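# Rirent Accord

The Rirent Accord is a trade and transit agreement between Cladora and Zano, signed on 4/5/19 in the border town of Rirent. I've been keeping this page up for a while now, mainly because I grew up on the Cladoran side and got fed up with reading that it was a peace treaty (it wasn't, the two countries have never been at war). It deals with lorries, cheese, river tolls and who gets to stamp what.

## Background

Cladora has a coast and Zano doesn't. Nearly everything Zano sells abroad has to go down the valley road to the port of Ventura, and before the accord every load was checked twice, once by each country, at two sheds a short walk apart. Drivers could lose a whole night there. I remember the queue running past our school, with the engines off and people frying eggs on camping stoves!

Talks had been tried before and had always got stuck on the river. The Zano side wanted free use of the lower locks, and Cladora wanted a toll on every barge. The last round opened in June of the year before signing and was meant to be about customs only, with the river left out. It crept back in by the second meeting - anybody from the valley could have told them it would.

## What the text says

The accord has 133 articles and runs to 107 pages in the Cladoran printing. Most of it is dull, I won't pretend otherwise, but a few parts matter a lot locally:

- A single customs check at Rirent, staffed by both countries under one roof.
- A fixed yearly payment from Zano for use of the lower locks, in place of the barge toll.
- Shared upkeep of the valley road as far as the Ventura ring road.
- A right for farmers with land on both sides to move animals across without papers.

It runs for 20 years, and either side can leave with two years' notice. The languages of both countries have equal standing, and where they disagree the matter goes to a joint panel that sits in Ventura.

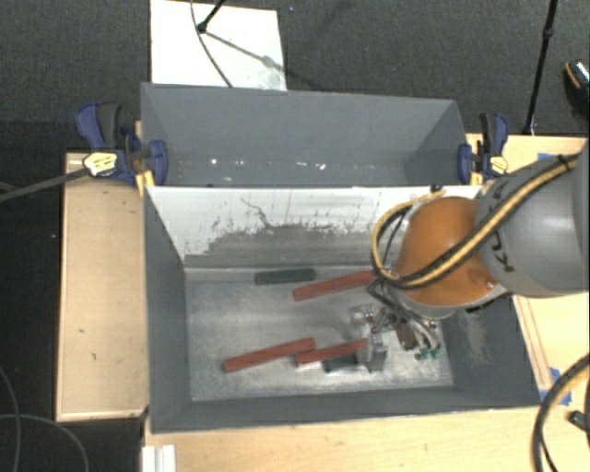
The goods annex is the bit people write to me about. It lists 1,759 kinds of goods and sorts them into a green list, which crosses freely, and a red list, which needs a licence. You'd expect that to be simple, but plenty of goods are mixtures, and a pallet of jam jars with a wooden crate round it can land on both lists at once. I tend to think of it like the red and dark green blocks in that grey bin, all lying at their different slants on the one floor, with red butting up against red and a green one right below. Both colours travel in the same container, and the licence only covers the red. Zano read the annex as meaning the green goods could go on ahead, while Cladora held the whole load until the licence turned up. The panel sided with Zano on that one, and the wording has been left as it was.

## Reception

Feelings were mixed, and still are. Hauliers liked it straight away. The Zano dairy farmers did too, once they'd worked out that soft cheese was green and hard cheese was red (there's a long story behind that, to do with ageing cellars near Ventura, and it deserves its own page). Café owners in Rirent were much less pleased. They had lived off the queue for decades and two of the places I knew as a child have shut.

In Cladora the opposition complained that the lock payment was set too low and isn't tied to prices. I think they've got a point, for what it's worth, though the toll was often dodged and brought in less than people like to remember.

## Name

Officially it's the Agreement on Transit and Common Customs. People in Zano usually call it the Road Paper, and older books, or at least older newspapers, sometimes say Ventura Agreement, after the place where most of the talks were held. That last name causes no end of muddle, as there's an earlier Ventura Agreement on lighthouse dues. If you've landed here looking for the lighthouses, you want the other page.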